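The Condiment Amnesty

July is when the shared fridge at Endale gets its yearly clear-out, and this one set a record. Daiane Brito pulled 79 open items off the door shelves, 30 of them mustard.

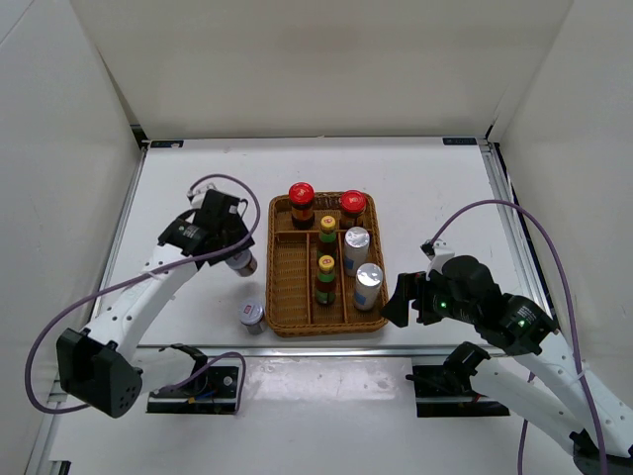
The rules are the same as last summer. Put your initials on it or say goodbye to it. Anything unclaimed by 3 p.m. goes to Ademir Rezende, who will eat practically anything on toast and has the stomach to prove it.

Unopened jars and cans can go in the swap corner by the mail slots. Please stop leaving soy packets there. We have enough soy packets to see out the decade.
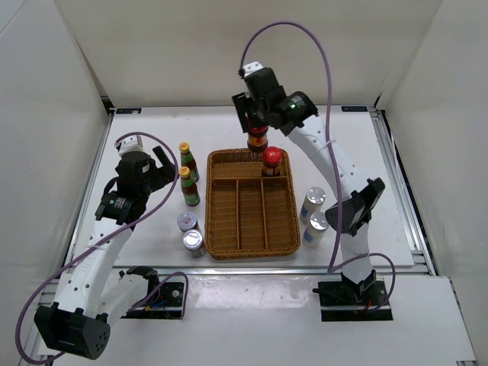 Jar in the basket, bottles and cans alongside.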